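首页 > 学生作品 > 消费与材料 > 课程报告

阅读时间 9 分钟　评论 12　分享 89

“天然石纹”值多少钱？
——对人造石台面宣传用语的一次小规模核查

一、为什么选这个题目

去年我家装修厨房，我陪父母看了一个多月的台面。每家店的销售都会说“石纹独一无二”，也都会说“终身不渗色”。前一句用来卖天然石，后一句用来卖人造石，可我在同一家店里听到同一个人对同一块样板说了这两句话。我当时没有追问，回来以后一直觉得不对劲。

这学期的消费研究课要求每组找一个“大家默认为真、但很少有人查过”的说法。组里原本想做奶茶含糖量，已经被另外两组占了，于是我提了台面。指导老师的意见是题目太散，让我们只盯住宣传用语，别去评价石材好坏。这个建议我只接受了一半，后面会看到，用语和材料很难完全分开。

二、材料来源

我们收集了三个牌子的公开宣传册和网店页面：Randon、Drirkow 和 Barbu。选这三个没有什么科学依据，只是因为它们在本地建材城都有门店，组员去得了。三家的资料一共摘出宣传语句819条，去掉重复和纯粹的促销信息（满减、送水槽之类）以后剩777条。

摘句由两个人分别做，再互相核对。有分歧的句子交给第三个人定。这个办法听起来严谨，做起来问题不少：第三个人就是我，我本来就对这些话有成见，所以“含糊”一类很可能被我判多了。请读者看结果时把这一点算进去。

三、分类办法

我们把句子分成可以验证的、理论上可以验证但没有给出条件的，以及没法验证的。

“厚度15毫米”属于第一类，拿卡尺量就行。“耐高温”属于第二类，多高的温度、放多久、台面上有没有垫子，都没写。“唤醒空间的呼吸感”属于第三类，我们讨论了十分钟，没有人说得清它要表达什么，只好放弃。 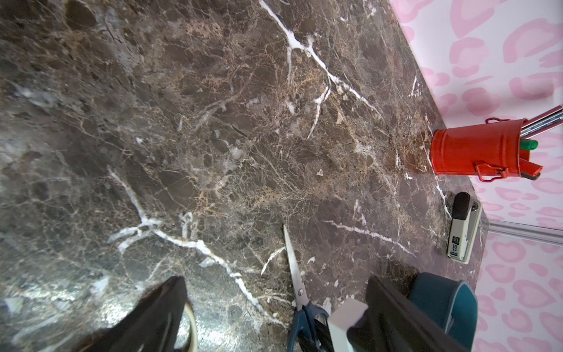
分类过程中最让人头疼的是“仿真度”。Drirkow 的册子里写“仿真度高达百分之九十八”，我们打电话去问客服，这个百分比是跟什么比出来的。客服先说是跟天然大理石比，再问是哪一种大理石、比颜色还是比纹路走向，对方表示要请示技术部门。到交报告时我们没有等到回复。我不想因此就断定数字是编的，但一个问不出测法的百分比，作用大概和形容词差不多。

Barbu 的情况稍好，它的页面底部有一行小字，说明纹理为印刷或铺色工艺，同一花色的不同板材会有重复。这句话的字号很小，位置也偏，可它毕竟写了。我们把它归到第一类，组里有人觉得给得太宽。

四、“独一无二”能不能查

销售最爱讲的还是纹路。天然大理石的纹来自矿物杂质和后来填进裂缝里的方解石，走向当然不会完全一样，说它独一无二，成立，只是没什么信息量：任何一块水泥地的裂缝也独一无二。

人造板就不同了。如果花色由模板或者印刷得来，重复是迟早的事，问题在于隔多远才重复一次。我们在 Randon 门店拿同一花色的两块小样比对，主纹的分叉位置几乎对得上，只是裁切的起点错开了一截。店员解释说小样都从一块大板上切下来，所以像。这个解释有毛病。同一块大板上切下来的两片，应当是前后相接，而它们看起来是彼此重叠。店员后来没有再说什么，给我们倒了水。

需要承认，两块小样证明不了整个花色的情况。想要查清楚，得看到整板，最好看到几张连续编号的整板。我们向三家都提了请求，都没有成功，理由分别是仓库不对外、需要店长批准、电话没人接。

五、深色台面和“显高级” 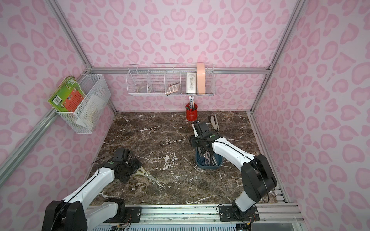 宣传语里出现“高级感”的句子，绝大多数跟着深色花色走，浅色花色配的多是“通透”“清爽”。这种搭配有没有道理，我持怀疑态度。所谓高级感往往来自整套布置，样板间里深色台面旁边总是哑光柜门、暖色射灯和一只空碗，换掉这些东西以后还剩多少，宣传册从来不给看。深褐底、白纹的大理石桌面，四周要是围上粉色豹纹墙板，再立几根银色铝型材的柱子，给人的印象就跟“沉稳内敛”没有多大关系了，石头本身并没有变。册子里那些形容词描述的是摄影棚，却让买家以为自己买的是石头。我们在777条里没有找到任何一句提醒买家考虑墙面颜色的话，倒是有很多句劝人升级到更贵的花色。

六、价格

价格部分做得比较薄。Randon 一款深色人造板在门店标每延米1644元，销售说可以谈，我们没有谈，因为不是真买，谈下去心里过意不去。同店一款浅色板便宜不少，厚度和保修年限在册子上写得一模一样。差价究竟差在哪里？店员给的说法是“深色工艺复杂”。网店 Imby 的客服给的说法正好相反，他们讲浅色更难做，容易发黄，所以浅色应该贵。

两种说法都可能对，也可能都是按自家库存编出来的。没有出厂成本的数据，我们不能往下推。组员 Relu Ursu 主张把这一节删掉，认为没有结论就不该写。我坚持留下，两个卖家对同一件事给出相反的理由，这件事本身值得记下来。

七、渗色试验（不算正式）

三月我们在宿舍楼的公共厨房里做过一次很粗糙的试验：把酱油、红茶和紫甘蓝汁滴在讨来的小样上，隔夜再擦。一块没有留痕，一块有浅浅的印子，还有一块因为阿姨打扫卫生给收走了，没有结果。

样品太少，条件也没控制，我们不公布哪块对应哪家。提它只是为了说明一点：“终身不渗色”这五个字，连几个学生用调料都能大致试一试，厂家想给出测试条件应该不难。三家的资料里都没有给。

八、不足

除了前面提到的判断偏差，还有几个问题。我们只看文字，没有分析宣传册的版式；三家门店都在同一座建材城，销售之间互相认识，话术相近可能是这个缘故；电话咨询没有录音，只有笔记，个别措辞也许记走了样。指导老师还指出，我们对“含糊”的容忍度前后不一致，前两百条判得松，后面越判越严。这一点我们重新翻过，老师说得对，时间不够，没有全部返工。

如果下学期有人接着做，建议先去弄整板照片，再谈纹路重复的问题。分类表和原始摘句存在课程网盘里，要用的同学可以找我拿权限。

评论（12）　分享　收藏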